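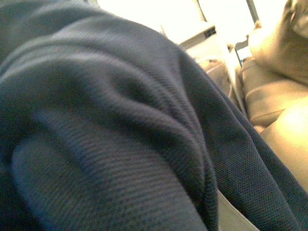
I want to talk about our house rules for soft stuff, meaning laundry, towels, anything that flops. We wrote ours in February for the Skovex bench and I'm rewriting them now, so I'd love to steal yours! Rule one at the moment is that the arm never picks from a pile until the operator has said out loud where one item stops and the next starts. Dark knits are the worst for this. A navy one heaped on a tan seat shows up great against the seat, but inside the heap, where a ribbed fold tucks under, I can't tell which layer I'm about to pinch. Do you have a written rule for that, or do you just let people go for it?
flivular_fan, May 4, 2023

lintwrangler
928 posts
We let people go for it, and then we wrote a rule, haha. Ours is one slow lift, then hold. If more than one item comes up, you put it all back and start over. No shaking it loose in the air. I know shaking is faster and I know everybody does it at home, but a swinging sleeve finds a door handle every single time.

flivular_fan
OK, stealing that. What about the space around the machine? Our draft says keep 40 cm clear in front of the washer and I'm already getting complaints that real laundry corners don't look like that.
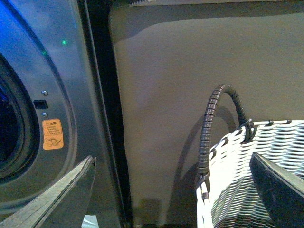 Washer on the left, woven basket on the right, both fingers low.

lintwrangler
See, I'd drop the 40 cm. I'd much rather have a rule about handles. Anything with an arched handle gets the handle folded down if it folds, and if it doesn't fold, the basket gets its own no-go zone in software. A finger under a basket handle is how you drag a whole basket across the floor.

torque_and_tumble
Disagree with you both a bit. If you tidy the workspace until it's easy, your rules only work in a tidy workspace. We did 2045 picks at Plellis with the basket wherever it happened to be, and the rule that earned its keep was a speed cap near anything rigid. Clutter stays, speed drops. Simple to write down, simple to check in the logs.

flivular_fan
Hmm, but a speed cap doesn't help once you're inside the drum. That's the part that makes me nervous. There's metal most of the way around you and your own wrist is blocking the view.

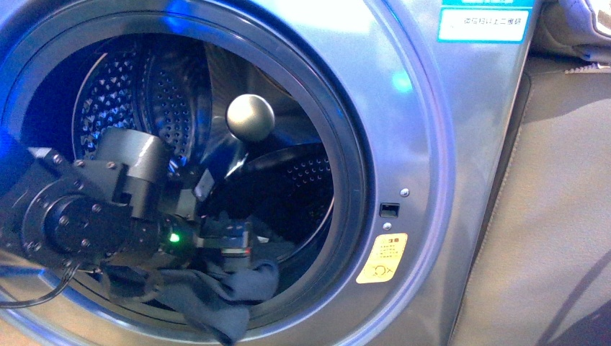
Arm in through the door opening, fabric over the bottom lip.

torque_and_tumble
Fair, the drum is a separate chapter for us. Power to the washer is off at the wall before the arm crosses the gasket, and the plug stays where the operator can see it. Then a force limit on the wrist. Then cables - check the slack with the arm all the way in, before the first run, and again if you move the base even a little.

gasketgrump
Can I just say that unplugging every time is overkill? The door's open. It won't spin with the door open.

torque_and_tumble
I don't want to bet an arm on a door switch, sorry. It takes a few seconds to pull a plug.

gasketgrump
Fine, but then write it as once per session and not once per garment, or people will quit doing it by item 11. Seen it with the Villaseñor checklist. Lovely document, way too many ticks.

flivular_fan
Once per session, plus any time someone walks away from it. I can live with that! Adding it tonight.

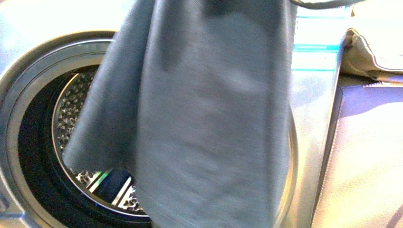 Should the arm let go if a garment catches on the way in or out?

Stop first and hold position, then have the operator open the gripper by hand control once the cloth has gone slack.

lintwrangler
Yep, same wording as ours pretty much. We also say no pulling harder to free a snag, ever, even if it's only an old towel.

gasketgrump
I'd allow one gentle pull. But you knew I'd say that.

flivular_fan
Putting the gentle pull in brackets with your name on it, grump. New draft goes in the files section once I've fixed the numbering.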